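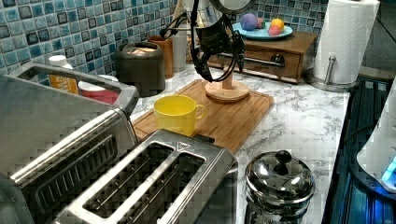

Thursday, Dilline trial arm, second week. The loaner kit costs $3,398 with the gripper and another $89 a month for the task library, so I'd like it to earn its keep before July. Today is mugs. The yellow one is on the cutting board in front of the wooden stand, handle to the right, and the fingers are hanging over the post, which is the start pose the Dilline manual calls "ready" and I call "loitering." Cables still loop off to the left by the tall brown cup. I want them clipped up before anyone runs at full speed.

Plan is 200 runs in sets of 20, mug turned a little between sets. Ran the first set before lunch. Log is on the shared drive under Asudley, because that's what the installer named the folder and renaming it breaks the sync. Ask me how I know.

Gripes so far: calibration wizard wants a restart after every change, including changes to the language setting. Support answers fast and says very little. The Rondbridge quote has no monthly fee but no gripper either, so it's a pricey way to point at a mug.

To do: cable clips, second set, ask Dilline if the library fee can be paused. Leave the board where it is, please.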